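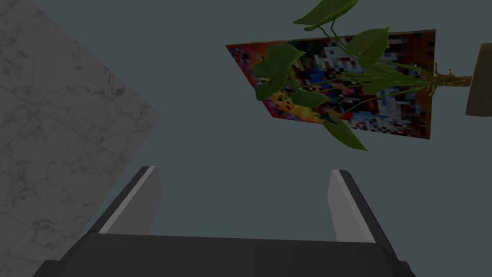 Spent the week relearning how to sharpen kitchen knives on a stone. Writing up what I did in case it helps anyone with a drawer full of dull ones. Thread.

Background: I cooked on the line for a few years and we sent everything out to a service. So I never learned properly. At home I used a pull-through sharpener for a long time and it chewed up the edge on my main knife. You could feel the little nicks with a fingernail.

My neighbor Dorothy Haworth sharpens for half our street. She looked at the knife and told me to throw out the pull-through. I did.

Stone first. I bought a two-sided one from Hollico, coarse on one side and medium on the other. It's nothing special. The box says to soak it. Dorothy says to soak it until the bubbles stop and ignore the time on the box.

Put a damp dish towel under the stone. I skipped this on day one and the stone walked across the counter. Rubber holders exist. The towel works.

Angle. Most Western kitchen knives take up to 20 degrees a side. I've been using 15 on mine. You don't need a guide, but you do need to hold the same angle the whole time, and that's the hard part.

What helped me: color the edge with a black marker, take a few light strokes, and look at where the ink came off. Ink gone right at the edge, good. Ink still on the edge and gone higher up, you're too flat. Raise the spine a little and color it again.

Work one side until you feel a burr on the other side. The burr is a tiny lip of metal that folds over. Run your thumb across the edge, away from the spine, never along it. It feels like a scratchy wire. Check the heel, the middle and the tip separately.

If there's no burr, you haven't reached the edge yet. Keep going on the same side. I kept flipping the knife early and got nowhere for most of an evening.

Once the burr runs the full length, switch sides and do it again. Then go to the medium side and use less pressure. Last few strokes, barely the weight of the knife.

Tips are where I have trouble. The blade curves, so you have to lift the handle as you come to the end of the stroke. If you don't, the last inch stays dull. Mine was still dull after three sessions. Slowing down fixed it.

The first knife took me 60 minutes. The second took 27. Part of that is practice and part is that the second one wasn't damaged.

Somebody asked about steels. A honing steel straightens an edge that has rolled over. It removes very little metal. I use mine before cooking, a couple of light passes a side. If the knife still slides off a tomato after that, it needs the stone.

Serrated knives: I leave them alone. Dorothy does hers with a tapered rod, one groove at a time. I watched her do a bread knife and decided a new bread knife is cheap enough.

Storage matters more than I thought. Mine were loose in a drawer, knocking against the can opener. I put up a magnetic strip. Set the spine on the strip first and roll the blade down. Do the reverse to take it off.

Cutting boards too. Glass boards will ruin an edge in one dinner. I gave ours away. Wood or soft plastic is fine.

Flatten the stone now and then. It dishes in the middle. Draw a pencil grid on it, rub it on a flattening plate, stop when the grid is gone. I had never done this on my old stone and it had a dip you could see from across the kitchen.

Reply to Ildikó Antal, who asked about ceramic knives: a regular water stone won't do much, you need diamond. I don't own one, so I can't tell you how it goes. I'd ask the maker if they take them back for sharpening.

Also a few of you wanted to know about the paper test. It's fine, but I care more about onions. If the knife goes through the skin without me pushing, I stop there.

Next up is my mother's old carbon steel cleaver. It has a chip near the heel and rust on both sides. I'm starting with the rust. Will add to this thread in October when I've got the chip ground out.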